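## 6. Setting up the thread tracker

In this section you connect the thread tracker of Stindudico to the endoscope stream and check its output before any motion is allowed. Please complete section 5 (hand-eye registration) first. If the registration file is older than the last change of instruments, do it again.

The tracker gives three outputs: the tool tips of both arms, the center line of the thread, and the knot state. The planner (Gusa) reads all three, but it can start with only the tool tips. In this case it will show `PARTIAL` in the status bar and will refuse every knot command.

### 6.1 Load the profile

1. Stop the planner. The tracker can keep running.
2. Open the console and go to **Perception > Profiles**.
3. Select `lemieux_suture`. Do not select `lemieux_suture_old`, it has the arm names in the opposite order.
4. Set **Frame history** to 52. A smaller value makes the thread line jump when the two instruments cross.
5. Set **Minimum confidence** to 86. The field takes percent, without the sign.
6. Press **Apply** and wait until the profile name changes from gray to green.

> **Note:** The profile is stored for each user. If Darlene Cloutier prepared the station for you, her settings will not appear under your login. Use **Export** on her account and **Import** on yours.

### 6.2 Mask the border

The endoscope picture has a dark border with rounded corners. The tracker must not search there, or it will report thread pieces which do not exist.

1. Open **Mask > Auto**.
2. Check that the yellow line follows the bright field on all sides.
3. If the line cuts into the tissue, lower **Edge level** one step at a time.
4. Save the mask with the same name as the profile.

### 6.3 Check the thread line

Choose a moment where both instruments are near the thread and freeze the stream with **F**. Turn on the overlay only after you have looked at the plain view, so that you know what the tracker should find. 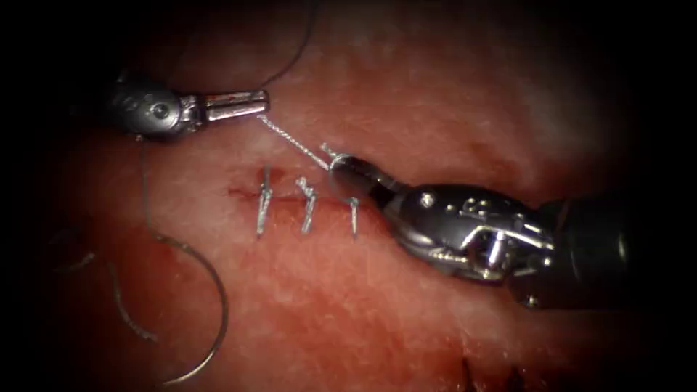

*Page last changed: July, for Grusex console release 3*

With a view like this one, the correct result is a line for the twisted strand between the two jaw tips, and a separate line for the long loose strand which sweeps toward the bottom on the left. The three tied stitches must be listed under **Closed**. They must not be joined to the active thread, even though the rightmost one lies directly under it.

1. Turn on the overlay with **O**.
2. Click the strand between the tips. The panel should say `ACTIVE`.
3. Click each stitch. The panel should say `CLOSED`.
4. If a cut tail is marked `ACTIVE`, right-click it and choose **Release**. Then press **Relabel**.
5. Unfreeze the stream and watch whether the labels stay.

Faint loops in the shadow are often missed. This is acceptable for the planner as long as the active strand has no gap.

**Caution:** Do not raise the gain of the picture to find dark thread. Small highlights on the tissue will then be taken as thread, and the planner may compute a grasp point on the tissue.

### 6.4 Allow the planner to read the knot state

1. Start the planner in **Simulate**.
2. Open **Inputs** and switch **Knot state** to on.
3. Check the queue limit. The default is 2,000 messages. Leave it.
4. Send the command `knot status`. The answer must name the arm which holds the thread. When both arms touch it, the answer is `BOTH`.
5. If the answer is `UNKNOWN`, go back to 6.3 and repeat the labels.

**Caution:** Do not change from **Simulate** to **Assist** while the stream is frozen. The planner does not check the age of a frozen picture in this release.

When `knot status` gives the same answer as the overlay, save the session and continue with section 7, tension limits.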